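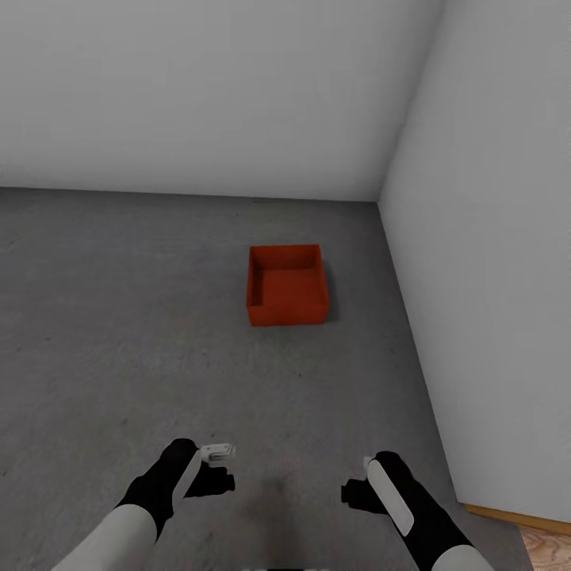 Re: [sirnora-teleop] red box, two arms

> do both grippers have to go in together?

Yes — both. Redid the demos in Closuteo sim by remote control, kept 5 of 7. Go slow with the left stick, it overshoots.

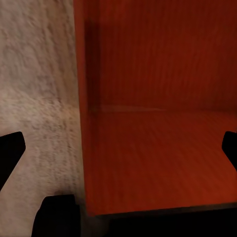

Gripper view, fingers open, nothing held

Next one is the edge grip. Get a finger on each side before you close teh jaws.
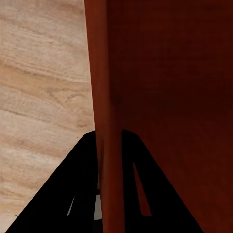 STILL OPEN

Two-arm grip. Level the grippers first, one by each long side
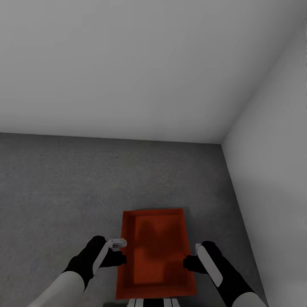
then squeeze both triggers. Lag is 43 ms on my end, send me yours. More in March prob.

Recent threads:
Flindetum export fails
Ramalho controller drift

List archive | Contact | Back to top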